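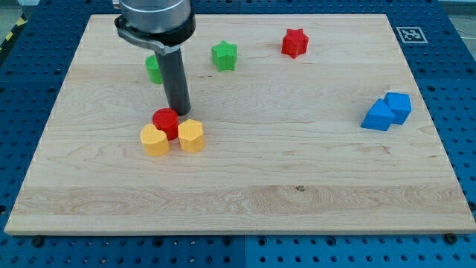
Cell 2 tool strike - photo page

Posted by Guadalupe Valdovinos, Thursday, October 21, 2021

This page covers the tool strike on Cell 2 and what we changed afterward. There was one gallery page for both Cenport benches before, but people kept mixing them up, so Cell 2 now has its own. The full report is on the shared drive under Susbridge, along with the controller logs.

What happened

The arm was running the block pushing routine at normal test speed. On push 2,494 the tool came down too low and hit the board. The force limit should have stopped it on contact. It did not, and the arm kept driving down until the joint torque fault tripped. No one was inside the striped line. The tool shaft was bent and the old board split along the grain.

What went wrong

Two things, and it took both of them.

The first was the board height. The board had been swapped the day before for a thicker one, and the height value in the Susbridge config was never updated. The marker on the bench gives the arm its position across the bench, but the height of the board is typed in by hand. The routine had been run at a higher clearance all morning, so the wrong value caused no contact until the clearance was lowered.

The second was the force limit. It had been raised during a calibration job and was left there. The pushing routine reads whatever value is stored and does not set its own. We found it at 106 newtons. It should have been 48.

The setup

Maple board bolted down to the blue bench, tool shaft pointing straight down, blocks on the board. The shaft is meant to travel just above the wood, low enough to catch the side of a block. There is very little room for a wrong height number.

The red cylinder with the yellow heart and yellow hexagon in front of it is the kind of cluster the routine has to break up. Groups like this need the lower clearance, and the strike came on a cluster push.

What changed

- The routine now writes its own force limit at startup and will not run if the controller reports a different one.
- After any board swap, the arm does a slow touch-off at four points before the first push. If the reading and the config disagree, it stops and asks for a person.
- Calibration jobs restore the old limits when they close - this was a one-line fix in Čierny, our job runner.
- Board bolts are checked at the start of each shift and signed for on the sheet by the door.

Still open

The collar bracket needs a proper inspection for hairline cracks. That is booked for November. Until then Cell 2 stays at half speed, and please do not change that setting without talking to me first.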